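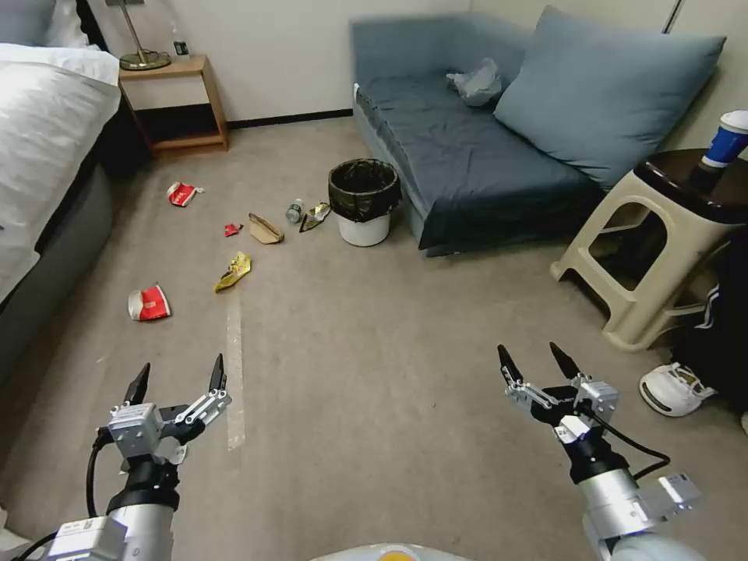 Small bedroom, beige carpet, litter all over it.

Thorlacius push sweeper, the manual one, no cord no battery. Had it nine months now. Quick review as I keep getting asked at work and would rather send a link.

Short version: keep it. Wouldn't give up the vacuum for it. Four stars, would be four and a half if the dust pan latch was any good.

Background. I rent 496 square feet, carpet in every room except kitchen and bath. Downstairs neighbor works nights and sleeps until two in the afternoon, so the upright only comes out evenings. Needed something quiet for mornings. Tried a cordless stick first, a Kultov, and the battery was down to 9 minutes by the second winter. Replacement battery cost more than half of what I paid for the whole thing. Done with batteries for a while.

So, the sweeper. Came in a flat box, handle in four sections that screw together. Took five minutes. One section was threaded a little crooked and had to be backed out and started over, after that fine. Handle is tall enough for me (5'10"), no stooping. My sister is a lot shorter and took one section out, works ok that way too, just feels stubby.

How it picks up:

Crumbs, cereal, dry rice: great. One pass, maybe two.

Paper bits, the confetti stuff off spiral notebooks: good. Better than the stick, which just pushed the bigger pieces around in front of it.

Hair: picks it up, then wraps it around the brush roller and you are cutting it off with scissors on Sunday night. No, any night. I do it every couple weeks. The roller pops out with a coin in the slot so at least you're not digging in there with your fingers.

Fine dust, sand: no. Don't bother. Sits down in the pile and the brushes go right over the top. You need suction for that.

Anything bigger than a bottle cap: pick it up by hand first. It'll jam the roller and then the wheels stop turning and you drag it along like a dead sled.

Edges are the weak spot. There are little corner brushes that are supposed to flick stuff out from the baseboard and they sort of do, on the left side. Right side one on mine bent in the first month. Emailed Thorlacius and got a reply from a Sunil Mondal in parts, who sent two spares free, arrived in a week. Good service, no complaints there. The new one bent too but took longer.

The latch. Two trays open from the bottom, you push a lever with your thumb and they both drop. Problem is the lever sticks out and I've caught it on the bed frame leg twice. Whole load back on the rug. You learn to come at furniture from the other side, but it's bad design and a ten cent fix. Flurkier has theirs recessed. I noticed that in the store after I'd allready bought this one, of course.

About the Flurkier. Nazanin Talebi downstairs in 2B has it and we swapped for a weekend. Hers is wider, gets a room done faster, and doesn't fit between my bed and the dresser at all. Heavier too. Rolls nicer on low pile. On my bedroom carpet, which is thicker, it kept stalling. If you have a big living room get that one. Small rooms, get the Thorlacius.

Noise: a soft clatter. Have run it at 7 am and the neighbor has never said a word.

Storage: hangs on a nail by the loop at the end. Mine's behind the closet door. Weighs nothing.

Price, I paid 39 plus tax at Stelham and it's been on sale twice since. They have 1,626 reviews up for it and a lot of the one stars are people who wanted a vacuum. Read the box. A few say it leaves marks on hardwood, can't help with that one, dont have any hardwood. On kitchen tile it's just ok, the crumbs shoot out the back if you pull too fast. Push slow, pull slower.

Box claims the brushes are good for 1,000 hours. No idea how anyone would check. Mine look a bit flattened at the ends but still pick up. Replacement roller is 12 dollars, I'll probably get one in October and see if the hair problem is any better with new bristles.

Things I'd want to know before buying: trays are small, for a bedroom you'll empty once, for the whole apartment three times. Empty it over the trash can and tap it, outside if you have allergies. Wipe the wheels every so often, they collect thread and then squeak.

Would buy again? Yeah. At that price yes. Still vacuuming properly once a week, this is for in between.

Updated August 7, 2022: wheel squeak is back, drop of sewing machine oil sorted it.

Contact | © 2022 All rights reserved | Back to top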